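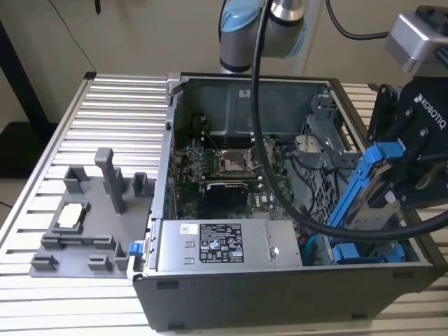 Opinion > Football > Refereeing

Reading time: 3 minutes

Semi-automatic offside needs a published margin

The Volach regional league used a semi-automatic offside system for the whole of last season. I support the system and would keep it. My objection is to how its output is reported. A decision is announced as onside or offside, with a drawn line, and no figure for the error in that line. The equipment behind such a line need not be exotic. It can be made of the same sort of parts as a desktop tower laid on its side with the panel off: a green motherboard, a row of memory slots, a graphics card in a black shroud. Parts of that kind do arithmetic very well. They do not make the measurements going in any better than they were.

Two measurements matter. The first is the position of each player, which is estimated from several camera views and drawn as a skeleton. The second is the moment at which the ball is played. A ball stays on the foot for a short time, and the system has to choose one point within that contact. A forward running at full speed moves several centimetres between one video picture and the next, and the defender is often moving the other way.

Atgate, which runs the league's system, says in its handbook that the kick point is set to the first contact. That is a reasonable choice. It is also a choice, and a different one would have reversed some decisions. Mechthild Stöckli, who coached Zaltwood until June, asked for the margin after a goal was ruled out against Reisinger in front of 2000 people. She was sent the still picture with the line on it, which she already had.

Across the season the system checked 1015 attacking moves. Of these, 469 were settled by the assistant referee's flag and simply confirmed. The league has not said how many of the rest fell inside the measuring error, and I cannot work it out from what it has released.

Konrad Kofler argued on this site that publishing a margin would weaken the referee. I do not follow the reasoning. Cricket has shown a zone of doubt for years, and its umpires have kept their authority. Football could do the same: state the error in centimetres, and where the gap is smaller than the error, let the decision on the pitch stand.

There is a cost. Some goals would stand that a later study might find to be offside by a toe. The law was written to stop attackers waiting behind the defence, and a toe does not amount to that.

Urs Berchtold of the referees' panel has said that the contract will be reviewed before the new season. The review should ask for 3 things in writing - the position error, the timing error, and the rule for choosing the kick point. Clubs should have them before the first match.

Contact the sports desk | © Volach Football Review | Back to top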